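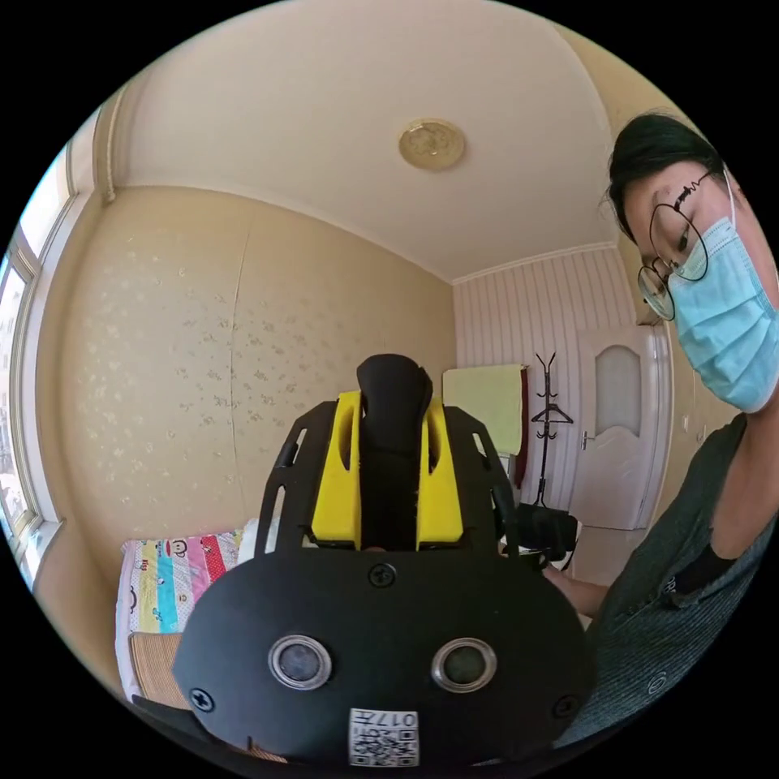

How often does a portable basketball hoop need a full inspection?
Twice a season at minimum, with the first completed before any training session is booked on the court. The items below are those used at the Inthorpe courts.

1. Base and ballast — PASS
Ballast in place on all units. Lids seated and locked.

2. Backboard fixings — PASS WITH COMMENT
Bolts on court 2 re-tensioned. Washers show surface rust. Replace at the February service.

3. Rim and breakaway spring — FAIL
The court 3 rim does not return to level after load. Unit tagged out of use. Replacement ordered from Barta, part 669.

4. Post padding — PASS WITH COMMENT
Padding covers the post to the required height. One strap on court 1 has lost its grip and is taped for now.
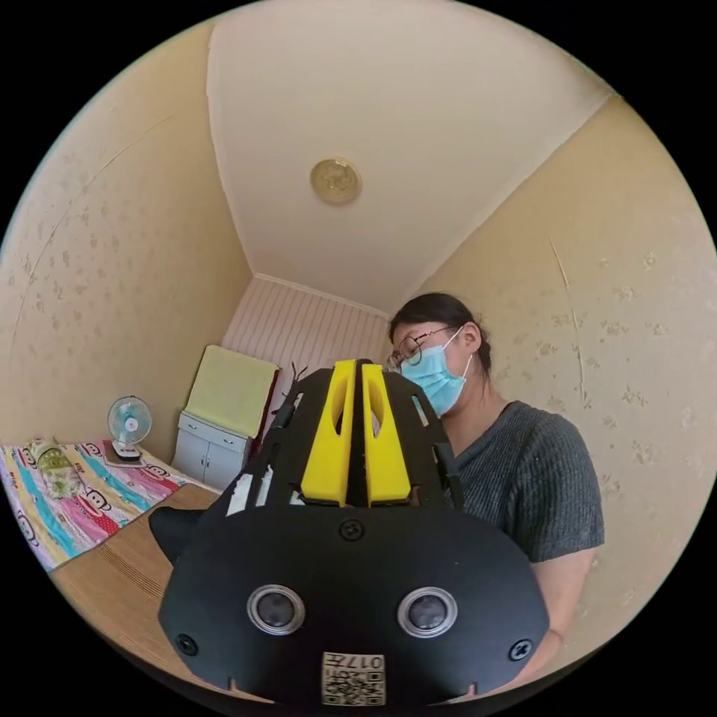 The tape is a short-term measure and should be checked before each game until a new strap is fitted. Do not use cable ties, as the cut ends are sharp.

5. Playing surface — PASS
No lifted edges or standing water. Baseline run-off clear at both ends. Bench seating moved back behind the marked line.

6. Nets — PASS
Hooks closed, no frayed loops at hand height.

Comments
Court 3 stays closed to full-court games. Junior shooting drills may use the far hoop only. Temville fixtures listed for court 3 move to court 1.

Re-inspection of item 3 due 15th June.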